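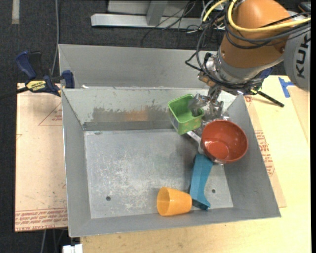
Sorkbridge parts store: quarterly housekeeping and fire walk-round
Carried out by: Melahat Akyol
Accompanied by: Berkay Canpolat (stores), Ho-yin Kao (first half only)
Date: 2 December 2020
Previous round: April

Ratings: OK / Fix / Stop / Not seen. I have used Not seen wherever I was told about something and didn't see it myself. There are more of those than last time.

1. Entrances and exits

1.1 Main door opens fully, closes by itself
OK. Closer is slow but it gets there.

1.2 Side exit clear inside and out
Fix. Inside is clear. Outside there were two pallets leaning on the wall next to the door. Berkay says they were dropped off that morning. The weeds growing up through the bottom one suggest otherwise.

1.3 Exit signs lit
OK, except the one above the packing bench, which flickers. It was marked "bulb ordered" in April. I would like to see the order.

1.4 Door to the yard not propped
Fix. Propped with a fire extinguisher. See 3.2.

2. Aisles and floor

2.1 Aisles clear to the marked lines
Fix. Aisles 1 to 4 fine. Aisle 5 has returns stacked over the line on both sides, and a person with a cart would have to back out. The plan pinned up by the desk shows aisle 5 as a through route. Either move the returns or take down the plan.

2.2 Floor dry, no trip points
OK on the day. It hadn't rained. The staff say the leak by the roller door is cured, and I'm leaving that open until somebody has looked at it in wet weather.

2.3 Floor marking readable
Fix. Worn through at the turn into aisle 3. The new tape from Dusumari was supposed to last through heavy cart traffic, and it has already lifted at one end. I wouldn't buy more until we know if the floor was cleaned before it went down.

2.4 Mats flat
OK.

3. Fire equipment

3.1 Extinguishers on their brackets
Fix. 9 on the list. I found all of them, but only after Ho-yin remembered that one had gone to the break room.

3.2 Extinguishers not used as doorstops
Fix. This was in the last report, and in the one before it. A rubber wedge was bought. It was sitting on the windowsill beside the door.

3.3 Inspection tags current
OK. I read each tag. One is signed with initials that don't match anybody on the service sheet, so I have asked Zerrin Çınar to check with the contractor.

3.4 Alarm test log up to date
Not seen. The log is a spreadsheet and the person with the password was out. A log that one person can open isn't much of a log. Please print it monthly and put it in the red folder.

3.5 Evacuation drill in the last six months
Fix. Logged as done, all out in 60 seconds. I timed my own walk from the back of aisle 6 to the yard gate at normal speed and it took longer than that, without anyone in my way. I don't think anybody ran a stopwatch. Repeat the drill, with the time written down by someone standing at the gate.

4. Storage and racking

4.1 Load signs in place on each bay
Fix. Missing on the two end bays. Berkay is confident that they hold "the same as the others". They have thinner beams than the others.

4.2 No visible damage to uprights
Fix. One dented upright at the mouth of aisle 2, about knee height, already circled in yellow marker by someone. Circling it is not a repair. Unload the bottom level until Sezer have been out to measure it.

4.3 Heavy items stored low
OK, mostly. Brake drums have come down off the third level, and credit where it's due, that was a miserable job.

4.4 Bins and tubs in sound condition, no sharp edges
OK. I ran a gloved hand around the rims of the ones at floor level. I didn't check the upper levels and the sheet shouldn't be read as if I had.

4.5 Bin labels match contents
Fix. I pulled five at random and two were wrong. Stores say the computer is right and the labels are behind. Could be. Somebody looking for a part in a hurry reads the label.

5. Lifting and carrying

5.1 Weight marked on anything over 55 lb
Fix. Marked on new stock only. Old stock is "known by everyone", according to the desk, though there are two people on nights who started this fall.

5.2 Hand trucks: wheels, grips, welds
OK. One grip missing, replaced while I was there.

5.3 Step stools stable
Stop. The blue one rocks. I took it out of use and tied a tag on it. Please don't let me find it back in aisle 1 with the tag removed, as happened with its predecessor.

5.4 Manual handling training current
Not seen. I was given a list of names with check marks. The check marks are all in one pen and look as if they were made in one sitting. Selim Öztürkmen is to send me the sign-in sheets.

6. Chemicals and waste

6.1 Safety data sheets available
Fix. The folder is there and it is thick, but the sheet for the current degreaser isn't in it. The sheet for the Rudum product we stopped using is in it twice.

6.2 Oily rags in lidded can
OK. Lid on, can not full.

6.3 Spray cans away from heat
Fix. Small shelf behind the space heater. Moved during the walk.

6.4 Spill kit complete
Fix. The seal was broken and the kit was short of pads. Nobody has reported a spill. One of those two things needs explaining.

7. Welfare

7.1 First aid box stocked and in date
OK. Eyewash good until next year.

7.2 Drinking water, handwashing
OK. Hand sanitizer at both doors, both bottles had something in them.

7.3 Break room spacing
Fix. Signs say up to 6 people. There are more chairs than that, and people sit on chairs. Take the extra ones out.

7.4 Lighting at the packing bench
OK by the meter. The packers say it's too dim after four in the afternoon, and I was there at ten in the morning, so I'll go back.

Carried over from last round and still open: 1.3, 3.2, 4.1, 6.1.

Marked closed by stores but reopened by me: 2.2, 5.1.

Comments from stores (B. Canpolat): Pallets outside have now gone. Wedge is in use on the yard door. We don't agree about the drill time, but will run it again. The end bays will be signed when Sezer come for the upright.

Reply (M.A.): Fine. I'll want the date of the Sezer visit in writing. The wedge I will look at on my way past, and I won't be saying which day.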